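Wednesday, late

Slept badly again and blame the fan, which clicks. Up at six, bread and jam, tea gone cold while I read the leaflet that came through the door from the Flisstead people. They are running a thing through July called the Quiet Kitchen. You give up the oven, the microwave, the toaster and the kettle for the month and cook everything on one ring, in one pan, and at the end of it you are supposed to feel lighter. Lighter how? I pay the same rent on the same kitchen either way.

I went along to the talk regardless, mostly to have something to be cross about. It was in the long room over the library, 40 chairs put out and more people than that, so I stood by the radiator. The speaker had a nice voice and no sums. She said a household doing it properly could save 228 pounds a year. I asked what sort of household, and on what tariff, and she said it was an average. Average of what? She said it was from the Induvance booklet, and the Induvance booklet was on sale at the door. I did not buy one. The man next to me did and let me look over his arm, and the number was in there all right, in a yellow circle, with nothing underneath to say where it had come from.

I will be fair, because I said I would be this year. Cooking less grandly probably does save a bit. My mother fed all of us off two rings and a grill that only worked on the left, and I don't remember going short. But she didn't think it was a philosophy. She would have given a good deal for a decent oven, and when she finally got one she baked in it every day for a month, including things none of us liked.

Then there is the business of the pan. You'd suppose that any old pan would do if the whole idea is having less. No, there is a recommended one, a Sombatkul, with a recommended lid sold separately. I have a perfectly good small saucepan already and intend to go on with it.
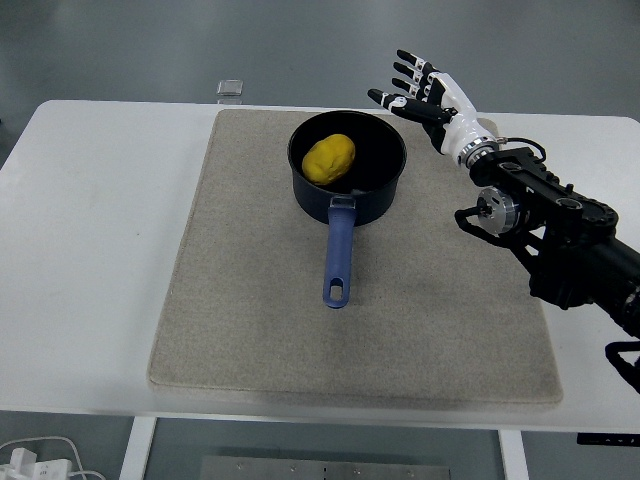
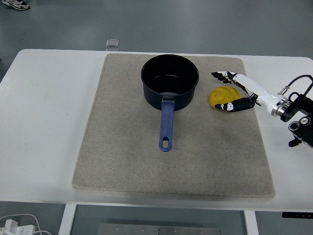
The other part I can't swallow is the potato. According to the leaflet, potatoes started in cold water with the heat brought up slowly come out sweeter and use less gas than potatoes dropped into boiling water. The first half I might believe. The second I can't see at all, as the water has to get hot whichever way round you do it. I suppose you might save a little if the potato is cooking while the water warms, so perhaps I am wrong, and I've put it down here so that I can be held to it.

I mean to test it. Same weight of potatoes both times, same water, lid on, reading the meter before and after. 3 goes each way, if I have the patience, which would be more goes than the booklet owns up to. The trouble is the meter. It is under the stairs behind the ironing board and it ticks over so slowly that one potato may not trouble it. I might have to do a big panful and eat potato salad until the weekend.

Came home by the canal as it had cooled off a bit. The heron was on the wrong side. Bought onions, a lemon, matches, and a packet of Pidine because the woman in the shop swore by it for burnt-on milk. Everybody swears by something. It smells of pear drops and it did shift nearly all of the ring I left on the hob on Sunday, though I also scrubbed for ten minutes, and I dare say the scrubbing would like some of the credit.

Supper was eggs. I used the kettle for the tea and the toaster for the toast and felt no heavier.

Still, I keep thinking about that room. People were taking notes. One couple wanted to know if a slow cooker counted, and they so plainly wanted to be told yes. I started out thinking they were being had, and by the end I thought they mostly fancied being told what to do about the bills by someone who sounded calm. I can understand that. My own bill is on the dresser and I haven't opened it. I have been sceptical about it from a distance since the weekend, and it hasn't got any smaller as far as I can tell.

Must ring about the gutter. The drip has moved along and is now over the back step, and the chap who came in spring said it would last for years – he said that about the last bit too.

There's a second talk next week, on pulses. I said I wouldn't go. I have written the time on the calendar, in pencil.

Fan still clicking. Have put a folded bus ticket under one foot of it to see if that helps.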